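The incident at Pornia was entered in the log on February 4, 2020. Unit 13 had all but closed its gripper in front of a shelf post and reported a bin secured. 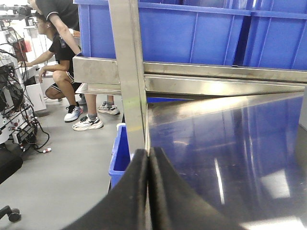

Casimiro Sotomayor signed the stop order and asked that power be withheld until the wiring had been examined. Skalberg objected – the arm was under warranty – and was overruled. At the second hearing the unit's own record was read aloud. It stated, 2 times, that the bin was very heavy.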